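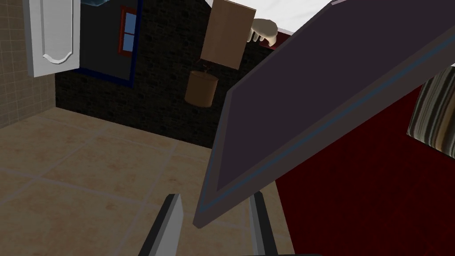
Fenlow Practice Room, view low over the two gripper fingers

Fenlow Practice Room
Simulation package for two-arm service robots
Item 3917
Maker: Rurkevier
Sales and support: Šimkus

Fenlow is a software package for workplaces where a two-arm robot will tidy and reset furnished rooms. It gives your staff a simulated room in which the robot can be taught, tested and stopped before it goes near a real guest lounge or a real apartment. The customers who buy it are mostly hotels, serviced apartments and residences with common rooms.

The package is made for the people who already do this work. You do not need to write code. A person who knows how a table should look at the end of a shift can set up a task, run it, and mark the moment where the robot did something they do not like.

What your team works with

The practice room is furnished like an ordinary living room. You can change the position of furniture and small objects, and save each arrangement under its own name. We recommend to begin with an arrangement that is a little untidy, as your real rooms are in the morning.

Two kinds of view are supplied. The head view is good for judging where the robot stands and what is within its reach. The gripper view is close to the fingers and is better for the last part of a movement. Most operators keep the head view open and change to the gripper view when they need it.

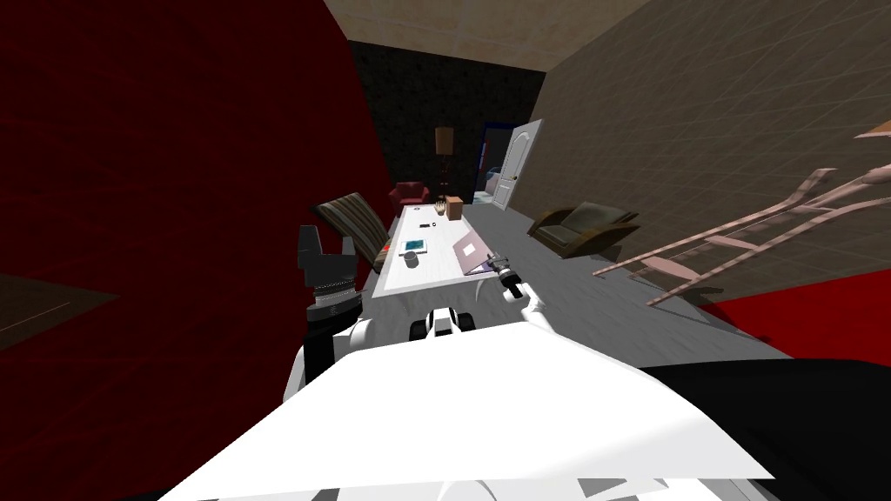
Head view with both arms, the long white table and an open laptop close to the right gripper

Working at the table

Table work is the first task we teach at every site, and also where the questions come. Which things may the robot move? Which must stay exactly where the guest left them? A laptop, a mug and a cardboard box need three different answers, and these answers are in the heads of your cleaning staff. In Fenlow each object has a rule card. The card says move, leave, or ask. When it says ask, the robot waits and a message goes to the person on shift.

The rule cards are written in plain language and can be printed. At Grevbridge, the first site to use the package, the staff wrote the cards in two afternoons and then changed many of them in the next weeks. This is normal. Please plan time for it.

What changes for the people

We prefer to be clear on this subject, as buyers ask us and their employees ask us too.

The lifting and carrying of small things becomes less. Checking becomes more. Somebody must look at the runs, decide if they are acceptable, and correct the cards. At Grevbridge this takes up to an hour in the early shift, and it was added to the roster as paid work with its own name. If you give this hour to a person who already has a full shift, the package will not be used well.

Some tasks stay with people. Beds, bathrooms and anything broken are outside the scope of the package. Speaking with guests is also outside it.

Staff should see the practice room before the robot arrives in the building. In our experience the worry is smaller when a person has already pressed the stop button many times on a screen and knows what follows.

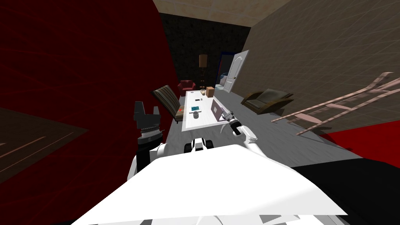

The stop button in the practice room has the same place and the same colour as on the operator's tablet, so the hand learns it once. After a stop, the operator can go back seven seconds in the recording and choose the point from where the robot should try again. A short note can be added, and notes are kept with the run. Supervisors can read them, but they are not connected to any measure of the speed of the employee. This function does not exist in Fenlow and Rurkevier does not plan to add it.

Experience from Grevbridge

The team saved 2346 practice runs before the robot was allowed into the lounge. The longest discussion was over chairs. The day shift wanted them pushed close to the table, the evening shift wanted space for a trolley. Both arrangements are now saved, and the robot uses the one that belongs to the hour.

Included
Practice room software, licence for one site
Head view and gripper view
Rule cards, blank and with suggested text
Operator tablet with stop button
Training at your workplace, 14 hours, divided as your roster allows
Printed handbook in English

Not included
The robot and its grippers
Desktop computer and screen
Changes to the building, for example door widths or ramps

Before you order

Please send us a simple floor plan and a list of the objects that are usually on your tables. Photos from a phone are sufficient. Tell us also how many people will be trained and on which shifts they work, so that night employees are not forgotten. Šimkus answers with a quotation and a proposed training month. Delivery of the software is by download, and the tablet and handbook are sent by courier.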